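Sotus kitchen-tools set
README, April revision

Collected by the Trokgate student robotics club. If you got this folder from Viorica Spahić, you have the current version. If you got it from anyone else, ask Viorica.

What's in it
1,000 episodes attempted, 743 kept. The other 257 are in /rejected, sorted by whatever Henok Woldegiorgis was annoyed about that evening. Folder names are his and will stay that way until he graduates.

Each episode has one wrist video, a gripper width log and a one-line task note. Notes by Amanuel Sisay are in full sentences. Notes by Charalambos Zervas say "spatula" or "spatula again."

Tasks
pick_spatula
place_spatula
hand_over (100 episodes, 2 of them good)

Known problems
Width logs before the Lovau meet are in inches. We are sorry — mostly to ourselves.
A flat utensil on a flat table is harder to pick up than our proposal claimed.
Timestamps drift in long episodes. Mekdes Hailu has a script, and the script has opinions about file names.

Sample view

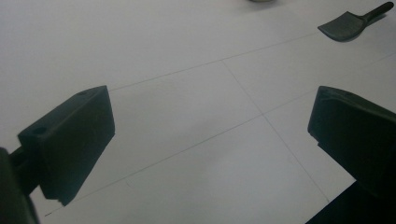
Wrist view, pick_spatula. Fingers open, spatula lying beyond them on the white table.

Use
Fine for class projects and the club ladder. Please don't train on /rejected and then report that the gripper misses.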